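Review: Dillar rimmed wooden tray
Reviewed by Ilgın Taşdemir
Friday, June 7, 2024

The Dillar is a rectangular wooden tray with a raised rim on all four sides, sold for use as both a cutting board and a serving tray. I bought mine at retail in March and have used it daily on a stone countertop. It replaced a flat Tenar board of similar footprint, and most of the comparisons below are with that board.

Construction

The tray is heavier than it looks in the product listing. The rim is joined cleanly at the corners, with no visible filler and no glue squeeze-out on the inside edge. I checked the base with a steel rule on arrival and again after six weeks. On arrival it was flat in both directions. At six weeks there was a slight bow along the length, less than the thickness of a business card, and it has not changed measurably since.

The grain varies a good deal from one unit to the next. Mine runs on the diagonal, with alternating light and dark stripes. A second unit, bought by my sister from the same shop, is plainer and a shade paler. Buyers who want two matching trays should pick them in person.

Finish

It ships with a light oil finish. The maker recommends a coat of food-safe mineral oil before first use and monthly after that. I used Mousavi board oil, two coats, left overnight between coats. The wood darkened a little and the surface went from faintly rough to smooth. Water beaded well for five weeks, then noticeably less well, so the monthly interval seems right.

Beet juice left for ten minutes wiped off with a damp cloth. Turmeric did not, and left a yellow patch that took salt, lemon and three washes to fade.

Use as a cutting board

The rim is the main feature and also the main problem. It holds crumbs and juice well. Slicing a crusty loaf produces almost no mess on the counter, and a rested roast chicken can be carved without a towel underneath.

The cost is knife clearance. With a 24 cm chef's knife the heel is fine in the middle of the tray, but within a few centimetres of the edge the handle meets the rim before the blade is flat. Rock chopping herbs is awkward for the same reason. A shorter utility knife works much better. Anyone who does most of their prep with a long blade should keep a flat board as well. I went back to the Tenar for onions within a week.

Scraping food into a pot is slower too. The Tenar can be tilted over the pan and cleared in one motion. With the Dillar, diced food collects along the rim and has to be lifted out with a bench scraper.

Use as a tray

Performance here is good. Mugs and small bowls stay put when it is carried level. It has no handles, so it needs to overhang the counter slightly before you can get your fingers under it. On a polished surface it slides when pushed from the side. Four stick-on silicone feet cured that and raised it enough to lift easily. Feet should be included at this price.

On the counter

Counter space is the other thing to measure before ordering. Mine sits in front of the toaster oven and stays out all day, and the rim makes it a poor surface for rolling dough.

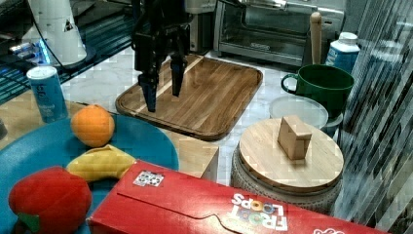 The tray on a white marble counter, with the toaster oven behind it.

Cleaning

Hand wash only. The inside corners trap flour and need a soft brush. Stand it on a short edge to dry, and turn it once. I left it flat on the counter overnight after washing on one occasion and the underside was still damp in the morning.

Alternatives

The Zencombe has a lower rim on three sides and an open front edge, which solves the scraping problem, although it lets juice run out. The Tenar remains the better plain cutting board and costs less.

Verdict

Recommended for bread, carving and serving. Not recommended as an only board. I would buy it again with the silicone feet added to the order.

Rating: 7/10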